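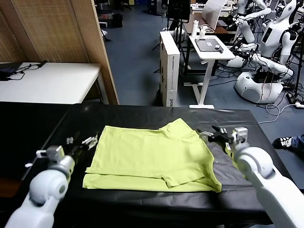

Reading time: 2 minutes

Care labels on clothing state the maximum a garment will tolerate. Most households read them as an instruction. A symbol marked 95 permits a near-boiling wash; it does not ask for one. The same confusion applies to tumble drying, where the dots set an upper limit on heat.
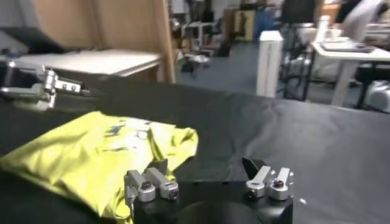

Lime-green T-shirt with a blue and white print.

I would have labels carry a second figure, the temperature suited to ordinary wear. Bridmont, a small mail-order firm, printed one for 15 months and then dropped it. The stated ground was space – a weak one, given that its label already ran to 6 languages.

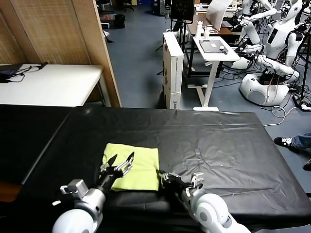 Hugo Mateos disagrees: a second figure would double the chance of misreading, and people who ignore one number will ignore two. He would sooner see the washing machine default lowered.

The two measures are compatible. A default governs the hurried wash, a label the considered one. Neither helps once the label has been cut out at the neck, and printing on the fabric itself fades.
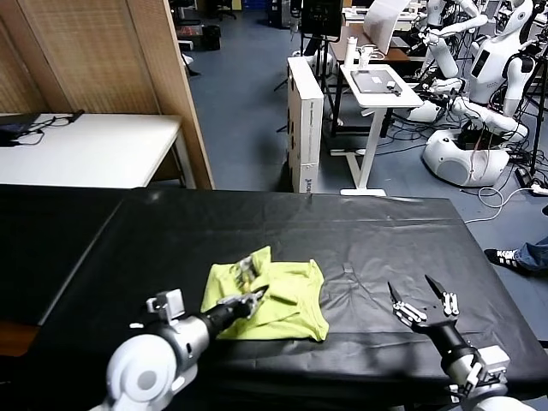
Yellow-green cloth on a black table cover.

Manufacturers should publish the test results behind each symbol. At present the buyer sees only the limit.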